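From: Sheena Menzies
Date: June 5, 2024
To: Pastton crockery swap list
Subject: Re: Stacking bowls with plates?

Hello all,

Sorry for the slow answer, I've had the kitchen in bits since the weekend and the post has been piling up. Quoting the bit I'm replying to:

> Has anyone got a good way of storing bowls and plates together?
> We've one short cupboard at the Ravton hall and I'm fed up with
> lifting six bowls off to get at a plate. Also, do the plain blue
> bowls look daft next to patterned plates, or is it just me?
> My other half says everything should match.

Second question first, because it's the fun one! No, they don't look daft at all. I love a strong plain blue with a busy plate, and on a pale wooden top they look lovely.
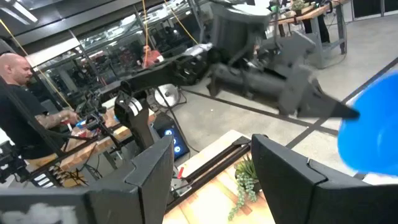
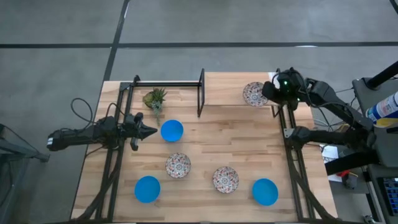
I'd much sooner have that than a full matching set. With a matching set you break one plate and you're sulking for a month, whereas with plain bowls and patterned plates you can swap in whatever turns up (I've got Brira bowls sitting happily with some old Katayama side plates, and they've never met before in their lives).

Now, the cupboard. What I do is keep the two apart, full stop. Plates flat at the bottom, bowls on one of those little wire shelves that stands over them. Mine is 600 mm wide and fits with a whisker to spare, so do measure your cupboard first, and measure inside the door frame where the hinges stick out. I didn't, the first time, and had to take it back.

If you can't get a shelf in, stand the plates on edge in a rack and nest the bowls beside them. I never go more than 3 bowls high with the heavier ones. Put a bit of kitchen paper between the plates if the pattern's on top of the glaze - you can feel it with a fingertip - as the foot ring of the one above will scratch it something rotten.

One more thing about sharing a kitchen like yours. Lay out one place setting on the worktop before you put anything away, bowl and plate together, and see if the bowl really sits in the plate without rocking. Some of mine wobble, so I serve those on their own and keep the wobblers at the back.

I've a spare wire shelf here, a bit narrower than mine, if anybody wants it. You'd have to collect, and I'm away for the first half of July, so shout before then.

Oh, and I'm still after a lid for the brown casserole!

Sheena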